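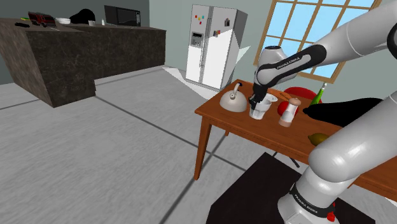 ¿Por qué una cadena regional despide a su presentador estrella de la mañana y no lo cuenta en antena? Porque el contrato se lo impedía, y porque la audiencia de las siete todavía valía dinero.

Eso, al menos, es lo que se desprende de la carta que Kandetti mandó a su plantilla el 13 de febrero. Página y media. Sin firma al pie, sólo el logo. «Reorganización de la franja matinal», decía el asunto. Quien la abrió en la redacción tardó un rato en entender que el programa se acababa.

El matinal de Kandetti llevaba once temporadas en pantalla. Café, tráfico, una receta, dos entrevistas, el tiempo otra vez. En Zarnville se veía en las peluquerías, en la sala de espera del ambulatorio, en el bar de la estación con el volumen quitado. No era un gran programa. Era el que estaba puesto.

La mañana siguiente a la carta se emitió una reposición. Y la otra también. A la tercera, un rótulo azul: «Volvemos pronto». Los mensajes empezaron a llegar entonces a la centralita, y después al buzón general – 663 en la primera semana, según el recuento interno que ha podido consultar esta revista. La mayoría preguntaba si alguien estaba enfermo. Unos pocos ya daban por hecho el despido. Una señora quería saber qué pasaba con el sorteo de la batidora.

La historia viene de antes, claro. En abril del año anterior, la productora Sutcliffe, que fabricaba el programa desde el principio, había pedido renegociar. Quería más dinero por minuto y quería los derechos de las entrevistas para colgarlas por su cuenta. Kandetti dijo que no a lo segundo y que ya veríamos a lo primero. Pasó el verano. Sutcliffe siguió entregando, pero con menos gente: dos redactores donde había cinco, una sola unidad en la calle, el maquillaje a media jornada.

Se notaba en pantalla. Entrevistas más largas de la cuenta, invitados repetidos, un cocinero que hizo croquetas tres veces en el mismo mes. El presentador improvisaba. A veces muy bien. Otras soltaba en directo pullas a la dirección que en los despachos no hicieron ninguna gracia, y hay un corte, el del «aquí ya no pagan ni el taxi», que todavía circula por los móviles de media ciudad.

La dirección lo llamó a capítulo después de ese corte. Reunión corta. Las versiones chocan: en la cadena hablan de un aviso formal, en el entorno del programa de una charla sin papeles. El aviso, si existió, no aparece en el expediente al que hemos tenido acceso. Preguntada por ello, Kandetti contesta que no comenta asuntos de personal. Sutcliffe tampoco comenta, aunque tardó más en decirlo. 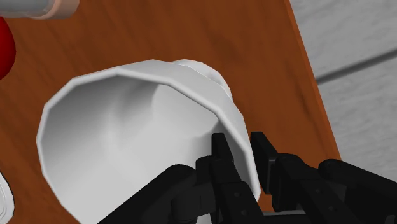 Y luego estaba Bruser. La plataforma llevaba meses buscando un formato de mañana, barato, conversado, sin plató grande. Se sentó con el presentador en un hotel de las afueras, y ahí empezó el problema serio, porque su contrato tenía una cláusula de exclusividad que cubría hasta las negociaciones. Ni siquiera podía escuchar una oferta sin avisar por escrito. No avisó. O avisó tarde, depende de a quien se le pregunte.

Lo que sigue es rápido. Alguien en la cadena se entera. Los abogados se reunen un mediodía. Esa tarde sale la carta. El presentador acababa de grabar una promo para el programa del día siguiente, que no llegó a emitirse.

El acuerdo de salida obliga a las dos partes a callar durante casi 700 días. De ahí el rótulo azul, la reposición, el silencio raro de los compañeros cuando por fin salieron en el informativo y leyeron las noticias de corrido como si la mañana no hubiera existido nunca. Un telespectador que ha seguido el canal desde que emitía cuatro horas diarias nos escribe que lo peor fue eso. Que por lo menos una despedida.

En la redacción el golpe ha sido otro. Sutcliffe tenía a su gente por obra, y sin programa no hay obra. Las indemnizaciones más bajas se quedan en 400 euros; las de los veteranos pasan de 2000, tampoco mucho más. Hay quien ha encontrado sitio en la radio municipal. Hay quien edita bodas. El equipo de cámaras, que era de plantilla de Kandetti, sigue yendo cada día y cubre plenos, incendios, fútbol juvenil.

La franja la ocupa ahora una teletienda hasta las nueve, y después dos capítulos seguidos de una serie comprada al peso. Funciona regular. Los anunciantes locales, la ferretería, la autoescuela, los de las ventanas, han pedido rebaja y alguno se ha ido directamente. En la cadena hablan de un matinal nuevo para despues del verano, con dos caras y menos cocina. Se han hecho pruebas. De nombres, nada todavía.

Bruser, mientras tanto, mantiene la oferta sobre la mesa pero no puede anunciarla. Tendría que esperar a que venza el acuerdo, o pagar para romperlo, y en la plataforma no parecen tener prisa por ninguna de las dos cosas. El decorado del programa antiguo sigue montado en el estudio dos. Lo alquilan por horas.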